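Search this site Enter keywords Go
Phyllis Heywood
September

4.2 Do trail descriptions predict what a walker meets?

The claim that visitors choose better when a park gives them more to read before they arrive is repeated so often that it is rarely tested. We doubted it at the outset and we doubt it a little more now. The two parks in our study, Bramwell and Fernell, both publish long written guides to their loop trails, and both guides were revised shortly before our fieldwork. If more detail helps, it should have helped in these two places.

We asked walkers at each trailhead to rate, before setting out, how steep and how wet they expected the trail to be. They rated it again when they came back. Walkers who had read the guide did guess closer on length. On slope they did no better than the others, and at Fernell they did slightly worse. The Fernell guide calls its ridge section "gentle," a word that seems to go back to an older leaflet and to have been copied forward without anyone walking the ridge to check it. The climb is short, but it is not gentle for someone with a stroller or a bad knee.

Wetness gave us more trouble. The Bramwell loop crosses a seep that can be dry on a Friday and ankle deep after one storm. No fixed text can keep up with that, and the guide does not try. Deller has argued that readers fill such gaps with good sense. Our interviews give this little support. Several walkers told us they took silence about mud to mean there was none.

The case for the Gistinow rating scale is stronger, though we think it has been oversold. It runs from 1 to 10 and has the merit of being short. Its weak point is that a single score mixes slope, footing and distance, so a long flat path and a short rocky one can land on the same number. Two of our walkers picked the same trail for opposite reasons, each pointing to the same score. Splitting the scale would fix this, but the parks we spoke to were reluctant to give up a number that fits on a post.

It should also be said that our sample leans toward people willing to stop and talk at a trailhead. People in a hurry, who may rely on the guide most or ignore it completely, are thin in the data. We would not push the results beyond loop trails of this kind, and we are wary of other authors who do.

Figure 2. Rendered view of a gripper and a small red apple on a marble countertop. 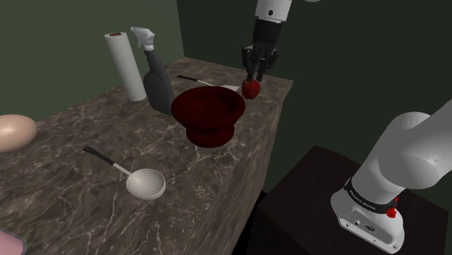 The question of who should update the guides is a separate one, and the interviews leave it open. Staff at Bramwell thought walkers could report conditions themselves. We have seen no evidence that such reports stay current once the first season is over, and the ones we collected were mostly about parking.

Contact | Copyright Phyllis Heywood | Back to top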